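Clelludberg Table Set-Up Guide
Section 4: Side plates and single-item servings 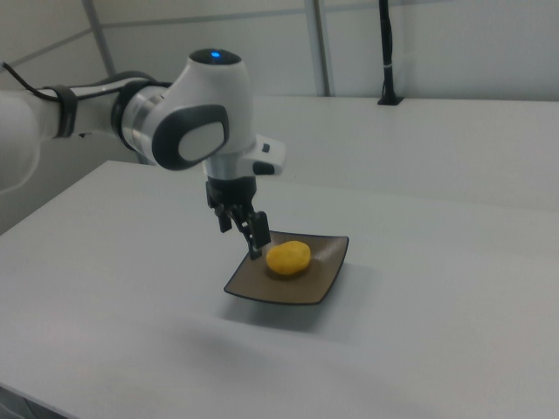 Fig. 4-a. Square dish with the item on one half, corner turned out.

For tasting tables and anywhere one piece goes out on its own dish. Read Section 2 first if the table is not up yet. Big platters are in Section 5, don't use these steps for them.

What you need
- shallow square dish, dark
- one potato, small fruit or similar
- soft cloth, lint free
- the light gray table, cleared and wiped

4.1 Table

1. Wipe the top. Long strokes, back to front. No polish, the matte finish goes patchy.
2. Let it dry all the way before any dish goes down.
3. Run a hand over it. Crumbs, grit, sticky spots: wipe again.
4. Check for wobble. Lean on each corner. If it rocks, go back to leveling in Section 2.

Note: no cloth or runner with the square dishes. Bare top only. Randa Bataineh tried runners in August and every dish slid.

4.2 Dish

1. Pick it up by the edges, both hands. Fingers stay off the middle.
2. Turn it over, check the underside. Anything stuck there will scratch the top.
3. Set down near the center of the table. Set, don't slide.
4. Turn it so one corner points to the front left. Square-on is for Stureck place settings only.
5. Buff the surface once with the cloth. Dark dishes show every fingerprint.

CAUTION: Chipped edge = out of service. Put it in the return crate with a tag on it. Do not turn the chip to the back and hope.

4.3 Placing the item

1. Wash and dry the item. Really dry. Drips leave rings on the dark surface.
2. Pick small ones. Should sit inside the upturned edge with room to spare.
3. Lumpy is fine. Find the side it rests on without rolling, try it in your palm first.
4. Place it on the right half of the dish. Leave the other half bare, thats where the sauce or card goes later.
5. Let go slowly. If it rolls, turn it a little and try again.
6. Step back and look from standing height.

Note: yellow and orange items look best on the dark dish. Brown potatoes get lost on it, use the white set.

Note: sauce goes on last, after the table is checked. Yaw Ankrah has the order sheet for sauces.

CAUTION: Don't lean across a set table to fix something at the far side. Walk around. Sleeves catch the rims.

4.4 Light check

1. Main lights on, side lamps off.
2. Shadow under the dish should be soft. Hard black shadow means a lamp is still on or set too low.
3. Glare on the dish: move the lamp, leave the dish where it is.

4.5 Clearing

1. Item off first, then card, then dish.
2. Lift the dish straight up. Again no sliding.
3. Wash by hand, warm water, mild soap. Stand on edge in the rack to dry, do not stack wet.
4. Wipe the table same as 4.1.

Spare dishes are on order no. 2419, ask Comfort Annan. Allow 17 days. Dont wait untill the last one goes.

Section last changed Jun 20, 2010, S. Asamoah

Related sections
Section 2: Putting up and leveling the table
Section 5: Platters and shared dishes
Stureck place settings, quick sheet
Gilani rack: drying and storage
Stain and ring removal

Get set-up tips by email. Sign up for the Tristura newsletter. You can unsubscribe at any time.

Contact us | Copyright Tristura | Back to top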